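Press Releases > Home & Shop Automation
Sunday, January 4, 2026 — By the Prakeck press desk

PRAKECK OPENS CHORE TRIALS: CAN MACHINES TIDY UP YET? NOT QUITE

Prakeck today announced the first results from its Tovon program, a long look at which everyday jobs machines can take over at home and on the shop floor. Short version — some, slowly, and not without help.

Tovon covers plain chores. Clearing a table. Putting a book back. Closing a drawer. Stocking a low shelf. Each one gets done by a person first, using hand-held grippers, then handed to the machine. 1130 person-led runs logged since July. The machine has tried 500 so far.

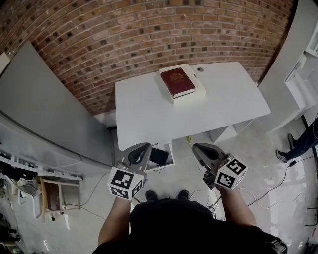 Flat items remain the hard part. A book on a tabletop is easy for a hand, which slides it to the edge and gets a thumb under. Two stiff fingers have to find another way. Tovon machines now finish 4 of the 5 table chores on the list without a person stepping in, but they take far longer then a person would, and the fifth chore (folding a dish towel) is not close.

Shop-floor work looks better. Godetti, which runs the parts counter used in the trial, reports that bin returns and shelf facing went smoothly when items were rigid and spaced apart. Mixed bins did not. Soft packaging did not. Godetti will keep its evening restock fully staffed for now.

Kuipers supplies the grippers and has already changed the finger pads once. A softer pad is in the works. No ship date.

Prakeck is not taking orders and has no household product to announce. Pricing has not been set. The company wants to publish failed runs along side the good ones — buyers have seen plenty of polished demos and very few dropped cups.

Next round adds dishes, laundry sorting and returns to a cluttered counter. Shops and households wishing to take part can write to the press desk. Demo visits by appointment only, weekdays.

Contact Prakeck Press | © 2026 Prakeck. All rights reserved. | Back to top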